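Household Textiles: Care, Folding and Storage
Unit 4 Handout: Preparing the Surface and Folding Small Cloths
Course instructor: Larysa Antoniuk
Practical sessions: Valentin Moulin

Purpose of the unit

This unit covers the preparation of a folding surface and the handling of small flat textiles: napkins, dish towels, dusting cloths and similar pieces. Larger items are treated in Unit 5. Students are expected to have read the Unit 3 notes on fiber content before attending the practical session.

1. The folding surface

A folding surface should be flat, clean and large enough to hold the opened cloth with a margin on every side. Bare tabletops are acceptable for heavy cottons. For lighter fabrics a covering is preferred, as a smooth tabletop lets the cloth slide while it is being aligned.

The covering itself should lie flat. A crease left from storage may be tolerated if it is shallow, but a raised ridge will transfer to the piece being folded and should be pressed out beforehand. Edges need not be hemmed for practice purposes. In finished work, a covering with an uneven edge should be trimmed or turned under.

Patterned coverings are permitted. Small repeating motifs, such as the overlapping fan or scale patterns common in printed cottons, have a practical use, for their rows give the eye a line against which a hem can be set. Students should place a solid-colored cloth on a patterned covering wherever possible. A dark blue cloth on a pale ground is easy to read, and errors of alignment show at once.

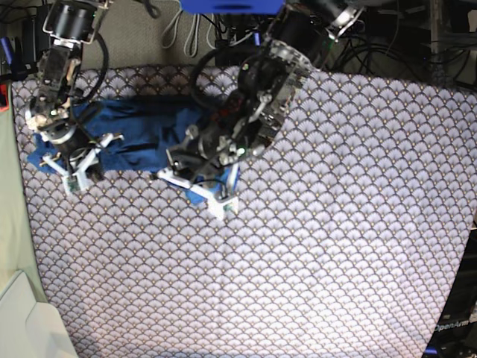 2. Opening a crumpled cloth

A cloth taken from a basket or a drying line is seldom ready to fold. The corners must be found before anything else is done. Where a fabric differs in shade between its folds and its outer parts, the brighter areas often help to locate a corner that has turned out from the bundle.

Procedure:

Lay the cloth down without shaking it.
Find one free corner and hold it lightly.
Follow the hem from that corner to the next.
Draw the two corners apart until the edge between them is straight.
Lower the edge to the surface and smooth the remainder toward the body.

Pulling from the middle of the cloth is to be avoided. It tightens the inner folds and may distort a loose weave.

3. The quarter fold

The quarter fold is the standard for this course. Bring the far edge to the near edge, match both corners, and smooth from the center outward. Turn the cloth a quarter turn and repeat. The finished piece has one corner at which all the folds meet; this corner faces the front of the shelf.

Pieces that do not match at the hem should be opened and begun again. Correcting a fold by tugging the upper layer is not accepted in the assessment.

4. Storage

Folded cloths are stacked by size, with no more than 18 pieces to a stack. Dark and pale cloths are kept apart until the dyes are known to be fast.

Assessment

Each student will present four folded pieces in the April session. Work is marked on squareness, matched hems and an even surface. A written note of 2,000 words on a textile of the student's choice is due at the same session and should be handed to Ms. Antoniuk in person.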